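Station Operator, Two-Arm Packing Cells
Andier, Baltcombe site
Reports to: Teodoro Cárdenas, cell supervisor

Andier is moving part of its produce bagging from hand packing to two-arm cells. Eleven cells are planned, and 4 are in service. We are hiring operators for the rest. Current hand packers may apply and will be considered first.

What changes from the hand packing job

The operator does not fill bags. Each operator looks after one cell, sets out the items and bags, starts the run, and steps in when a grip fails or a bag folds shut. Lifting is reduced. Screen work and written fault notes are increased. Nearly 19 percent of paid time goes to logging. Pay is by the hour; the per-bag bonus does not apply to cell work. Packers who move over keep their grade and length of service.

Duties

Load and clear the work surface between runs.
Check cable ties, gripper jaws and wrist cameras at shift start.
Guide the arms by hand control when a run stops.
Record each stop in Sukero using the fault codes.
Hand over open faults to the next operator in writing.

Requirements

Good near vision, with or without glasses. Able to stand for up to two hours at a time. Basic typing. No programming is needed. Packing experience is useful but not required.

Training

Ten shifts, paid at full rate. Training cells use toy food. Trainees go on to live produce after passing the bag handling check.
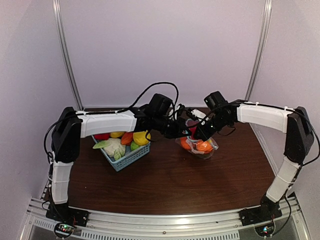

Bag handling at a two-arm cell, with toy food in the basket.

Hours and applications

Early shift starts at 6:00 a.m., late shift at 2:00 p.m. Shifts are fixed for the first 13 weeks. Apply through the Won staff portal or on paper at the Baltcombe front desk. State your preferred shift. Applications close at the end of March.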